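**Thread: Home glucose curves vs. sensor for a diabetic cat — numbers don't agree**

**falau_keeper** wrote:

Cat is a neutered male, 14 years old, on a long-acting insulin twice a day, 2 units per dose. Diagnosed in July. I run a curve every few weeks with a handheld meter and an ear prick, one sample every two hours from the morning shot to the evening shot. The clinic put a flash sensor on him last week, and the sensor reads lower than the meter at nearly every point. The gap is widest around the low point of the day. At the last nadir the meter gave 118 and the sensor gave 78.

That's a difference of 40 mg/dL, and it matters, because one number says leave the dose alone and the other says consider lowering it. Which one do I write in the log?

**merle_stubbs** wrote:

Both, in separate columns. Do not average them.

They are measuring different fluids. The meter reads blood. The sensor reads interstitial fluid and lags behind blood. When glucose is falling the sensor tends to read high compared to blood, and when it is rising the sensor tends to read low. If yours is low at every point regardless of direction, lag doesn't explain it and you're looking at an offset.

Questions:

- Is the meter a veterinary model or a human one?
- If veterinary, did you set the code for cat?
- Where is the sensor mounted?
- Does he lie on it?

**falau_keeper** wrote:

Veterinary meter, code set for cat, checked again this morning. Sensor is between the shoulder blades, slightly left. He sleeps on his right side or loafed up, so I don't think there's much pressure on it. Control solution was in range when I opened the vial of strips.

**ocampo77** wrote:

Pressure is still my first guess. Ours read LOW for half a night and the cat was fine, eating, walking around, blood at 160. She had wedged herself under a radiator shelf. They don't have to lie flat on the thing, any squeeze on the tissue will do it. Look at the time stamps and see if the dips come in blocks with square edges. A real low has a slope going in and a slope coming out.

**falau_keeper** wrote:

No square edges. It's a smooth curve, same shape as the meter curve, just shifted down. 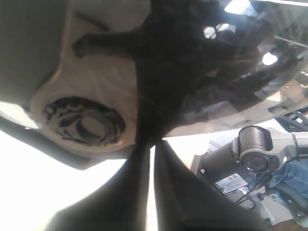
I exported the whole record and lined it up with the ear samples by time. Shifting the sensor 15 minutes earlier to allow for lag makes the fit a little better but doesn't close the gap. The difference at the high end of the curve is smaller, 30 or less. Feeding times are the same both ways: half the ration at the shot, the rest at midday.

**princess_ignacio** wrote:

I'm going to disagree with the direction of this thread. Everyone is treating the meter as the reference. A handheld meter can be off by 15 percent or more and still be inside what the maker calls acceptable. Two devices, each with its own error, pulling in opposite directions, will give you a gap like that with nothing broken.

The only way to settle it is a paired sample. Have the clinic draw blood, run it on the bench analyzer, and read your meter and the sensor at the same minute. One set of numbers near the nadir is worth more than another month of curves.

Until then I would dose off the lower number. A few days of running somewhat high is a smaller problem than one hypo.

**merle_stubbs** wrote:

Agree on the paired sample. Disagree on "dose off the lower number" as a blanket rule. If he lowers the dose because of a sensor that reads 40 under, and the blood was 118, the cat goes back to drinking and peeing all day, and in some cats you also get ketones. He should hold at 2 units and call the vet with both columns. The dose decision belongs to the vet.

**princess_ignacio** wrote:

Holding at 2 units is fine while the sensor nadir stays where it is. If it goes under 60 I would skip the debate, feed him and take an ear sample right then. I also didn't tell him to change the dose on his own, although I can see how it read that way.

**virkholm_vt** wrote:

Vet tech here, not your vet tech.

1. Sensors are often less reliable in the first 24 hours. Throw out day one entirely when you compare.
2. Dehydration and a thick coat of skin glue both cause trouble. Ask how it was attached.
3. Take the ear drop from a warm ear and wipe away the first bead. If there is any food residue on your fingers the strip will read high. I see this constantly with people who give a treat before the prick.
4. Record packed cell volume if you have it. Anemic cats can read falsely high on some meters, and a low PCV isn't rare at his age.

Item 4 is the one I'd ask about.

**falau_keeper** wrote:

I do give a treat before the prick. Freeze-dried chicken. Will wash hands and do it after from now on.

PCV from the July bloodwork was low-normal. It hasn't been repeated.

**ocampo77** wrote:

Chicken has next to no sugar in it, I doubt that's 40 points.

**virkholm_vt** wrote:

Probably not from the chicken alone. Some treats have glycerin or a starch binder, so read the bag. It costs nothing to wash your hands and then you can cross it off.

**falau_keeper** wrote:

Update, 2/1/25. Clinic did the paired sample near the low point, plus a repeat PCV.

| Source | mg/dL |
|---|---|
| Bench analyzer | 97 |
| My meter | 113 |
| Sensor | 81 |

PCV has dropped a bit since July and is now just under the range. Vet thinks that accounts for part of the meter reading high. Dose stays at 2 units, next paired check when the sensor gets replaced. The log now has a third column.

**merle_stubbs** wrote:

16 over and 16 under. So the analyzer is in the middle, and I suppose somebody will now say you can average them. One pair doesn't support that. Get the second pair at the high end, before the shot.

**sorix** wrote:

Which export format did you use to line up the times? Mine drops the minutes.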